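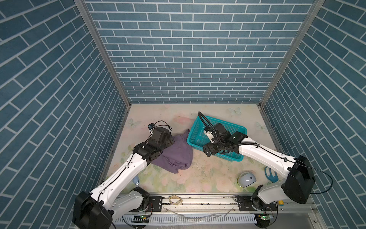

*Figure 4. The two-arm cell, left gripper on a purple garment and right gripper at the basket.*

## 6. Laundry task: one garment into the basket

This section covers the Movuston laundry task on a two-arm cell. Finish the arm set-up in section 5 first.

### 6.1 What to expect

The task is to pick up one garment and put it in a basket. A person does this in a couple of seconds without looking. The arms are much slower, and they still need someone nearby to stop them and put things back.

Hamada ran the task 281 times at the Sokport workshop with cotton garments. The garment ended up fully inside the basket in 196 of those runs. Most of the rest ended with a sleeve or hem over the rim, or with the gripper closing on nothing. Those figures are for single garments. We have none worth printing for a mixed pile, and folding is not supported in this release.

If you want your washing put away, do it by hand for now. Use this task to test your cell and to see where it fails.

### 6.2 Laying out the work surface

1. Press the stop button and wait for both arms to settle before reaching in.
2. Put the empty basket in the rear right corner, long side to the back wall. It can be moved later, but start there.
3. Lay the garment on the left half of the surface. It does not need to be flat. A few wrinkles give the gripper something to close on.
4. Keep both grippers above the surface, the left one over the top edge of the garment and the right one pointing in from its own side.

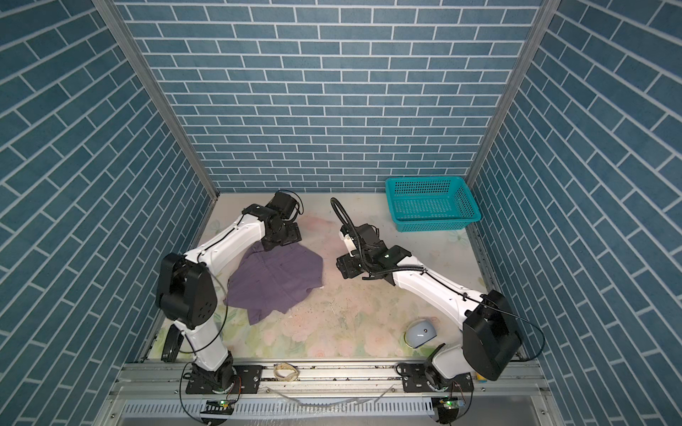
5. Check that the cable loops on both arms can move freely and do not drag over the basket rim.
6. Release the stop button and choose **Laundry > Single garment**.

> **Caution:** Keep hands and loose sleeves out of the cell while the arms have power. The arms can move without warning when a grasp is retried.

**Note:** Small items left on the surface do not stop the task from starting. They can be pushed about or picked up with the cloth, so take out anything you would mind losing or breaking.

### 6.3 Checking the grasp

1. Open the wrist view for the arm that is holding the garment.
2. Look for fabric between the two fingers. A stitched seam is a good place to hold – it is thicker than the cloth around it and slips less.
3. If only a loose thread or a single frayed edge is held, press **Retry**. The limit is 24 retries in one session, after which the arm must be sent home.
4. Look past the fabric for metal. Bright glare on a rail can upset the depth reading, and dirt in the grooves shows up as small false targets. Vacuum the grooves if they look like the ones in this view.

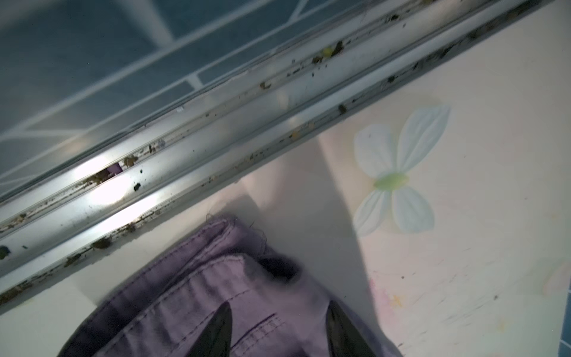 5. Press **Continue** to let the arm lift.

### 6.4 If the task stops part way

- **Garment caught on the rim.** Stop the arms, free it by hand and lay it out again as in 6.2.
- **Basket has moved.** Put it back in the corner and choose **Find basket**.
- **Both arms want the same piece of cloth.** Send the right arm home and restart with the left arm only.

Clear the run log after every 200 runs. Older logs slow down the start screen.

Layout steps by Consuelo Arriaga, grasp checks by Crescencio Arellano. Send corrections to the Jostiteo manuals desk.

Last revised November 27, 2018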